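Okay, a box thread. I've been going through the boxes in our workroom at Illholm this week and I have opinions. Settle in.

1/ Background: we have nearly 2,000 small parts and samples in there, and until January the storage system was "whatever the thing arrived in." Shoeboxes. Envelopes. A bread tin at one point.

2/ So I've been trying out black boxes with lids on the big white table. My one rule — I have to be able to get into it with one hand, because the other one is always holding something.

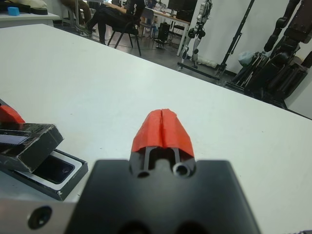
3/ Lids that come right off are out. I lose them, I put the wrong one back, I set a mug on one and forget it exists for a month. A lid that stays with its box wins every time, even if it gets scuffed.

4/ Also, white tables are great for this! Dark stuff shows up right away. Our old table at Metness was dark brown and I'm sure half my screws are still living on it.

5/ Next up, wrapping. I know plastic is annoying. But flat black things pick up every fingerprint and scrape in the building, and I'd much rather the scuffs land on something I can peel off and throw out.

6/ I don't care if it's neat, either. Wrinkles are fine. Glare is less fine — try reading a label through shiny film under ceiling lights and you'll be tilting it back and forth like a lottery ticket. 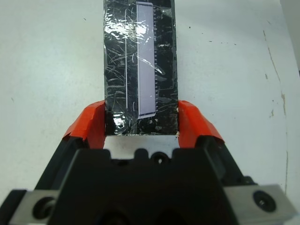
Flat, black and very crinkly. Love the little tick marks down the side of that pale panel.

7/ Labels go on the outside now. I'm up to number 852 and my handwriting gave out somewhere in the 600s, so I may have to borrow the label printer from the Akande office.

8/ Goal is to have all of it boxed by April. If you've got a favorite box with an attached lid, tell me, I will read every single reply.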